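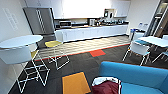
Subject: Re: [house-list] Break room, second floor
From: Conall Tierney
Date: December 9, 2023

On the matter of the kitchenette, the message from the Schouten side of the hall read, in part:

> The counter has become a parking lot. Could each team please
> take its own stuff back to its own desks by the end of the month?
> Also, who moved the yellow stools? There used to be one at each
> end of the sofa and people put their coffee on them.

I moved the stools. They are bar stools and there is a tall round table, and I thought the three of them should meet. If you want somewhere to set a mug while you're on the blue sofa, I suggest the mug stay in your hand. The carpet is charcoal for a reason, but the sofa isn't.

As for the counter, I agree in principle and would like to see someone else go first. The left end is fine. It has the microwave on it and should stay that way. The trouble is everything to the right of the middle, where the small appliances and the cups have formed a settlement. Trondlow people, I believe at least one of those machines came with you from the old building in October. Idbridge, you know which cups are yours because they're the ones you complain about losing.

We have a whole run of white cabinets under that counter, and more on the wall. They open. I tried one.

Facilities also tells me the spare carpet tiles cost $36 each, in red or orange-yellow, for whoever asked about doing the whole floor that way. I make it $1287 before anyone has picked up a knife, and I would rather spend it on a second microwave.

Unclaimed cups go in a box outside room 426 after the holidays. The fridge is a separate message and I'm not ready to write it.

Conall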